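Home | Reviews | Methods | Kit | Letters | About us

Review: Satti grasp-ranking method, tested on the Dralgate bench set

By Kumaresan Ramasamy

Print this page | E-mail this page

Satti is a method for choosing what a small arm should pick up next when several things lie within reach. It came out of the Urkthorpe workshop in April, written up by Abenezer Ayele, and the code can be run by anyone with a modest desktop computer. I have used it for long enough to say where it helps and where it does not.

The idea is simple. Most pickers score every possible grip and take the best one. Satti scores the grip and also scores how sure it is of that score. If the two disagree, it moves to another object and comes back later. Ayele trained it on 3000 attempts, which is a small number for this kind of work, and says 500 more on your own bench are enough to settle it in. I followed that advice.

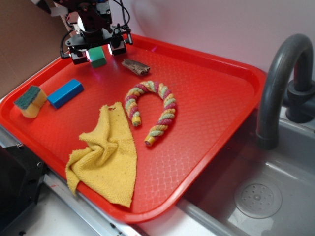
Gripper open over the green block, mixed objects on the red tray.

On rigid shapes the results are good. Blocks were lifted first time in 95 per cent of my trials, and the failures were nearly all slips at the corners. Satti tends to go for blocks early, as the paper says it should. The older Flollamen picker, which I ran on the same arm, managed 80 per cent and spent longer hovering before it closed.

Soft things are harder. Satti has one score for cloth and does not separate a fold that can be pinched from a flat stretch that cannot.

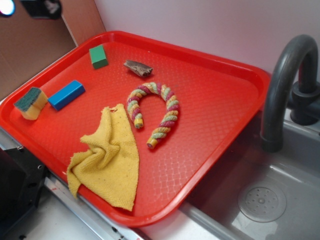
Setting up a fair test takes more care than the paper suggests. Ayele gives a list of object types but says little about how to lay them out, and the layout matters. I wanted hard and soft items together, with at least one that would not stay neatly inside the work area. The yellow cloth hanging over the front rim of the tray is a good case, bunched at one end and flatter where it drops past the edge. Satti's map of the work area stops at the rim, so any cloth beyond it is ignored when the grip is planned. A setting in the configuration file widens the map, but the manual does not mention it.

Bark and rope were somewhere in between. The confidence score was low for both, and fairly so, and the method left them until late in most runs. I would like to be able to change that order by hand.

Installation took me an afternoon. The log files are plain text and easy to read. Error messages are short and not much use.

I would recommend Satti for blocks and other firm items, and would wait for the next version if your work is mainly with cloth.

Contact the editor | Copyright Dralgate Bench Reviews | Back to top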